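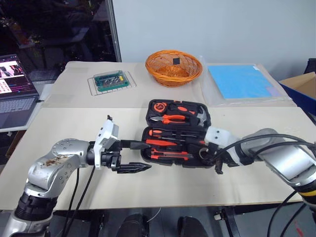 Loukia Raptis wrote to us that her left gripper kept squeezing after the stop command, and that by the time she reached the switch it had put a dent in the handle of a perfectly good screwdriver. Was that a setting she had missed, she asked, or was something broken?

Something was broken, and we're grateful she wrote. Her report is the reason the Gredadeo two-finger gripper now ships with a new control board, and the reason this page has a safety section near the top.

Gredadeo two-finger gripper, revision 4
Made by Tetcombe. Fits Torres arms with the standard bracket.

What went wrong
On revision 3 boards, the grip command and the stop command shared a queue. If a stop came in while the fingers were still closing on something hard and narrow, the board could finish the close first and keep holding at full force. Soft parts rarely set it off. Hand tools did it again and again, especially screwdriver shafts and plier handles lying at an angle in a molded tray, where one finger touches well before the other.

We ran 3,938 grip cycles on the bench to pin it down and got the late stop 223 times. That is far too many for a gripper that people work next to!

Check yours
The revision number is printed on the inside of the bracket cover. If it says 3, please do this today:

Take the gripper off any job where a person reaches into the work area.
Set the force limit to 90 newtons or lower in the Flistovance control panel, under Grip.
Send us the serial number. We'll mail a revision 4 board with screws and a new gasket, no charge.

Lowering the force limit makes a late stop less harmful. It does not cure it, so the first step still applies until the new board is in. The emergency stop on the arm cuts power to the gripper on a separate line and was never affected.

What's new in revision 4
The stop command now has its own line and goes ahead of everything else. The fingers let go of the load in a controlled way, so keep fragile things low over the table. We also added a contact check on each finger, and this is the part we love – if one side touches early, the gripper pauses and recenters before it builds up force. Picking a single tool out of a crowded case is so much calmer with it (Nektarios Vasilakis on our bench team has been unpacking toolboxes with it all month and won't give the test unit back).

Swapping the board
Power down the arm and unplug the gripper cable first. Four screws hold the cover. Note which way the flat connector faces before you pull it. Run the open and close calibration with the fingers empty, then once more on the test block from your original kit.

Known issue: after the swap, Flistovance may show the old revision number until the panel is restarted.

Page updated Dec 16, 2025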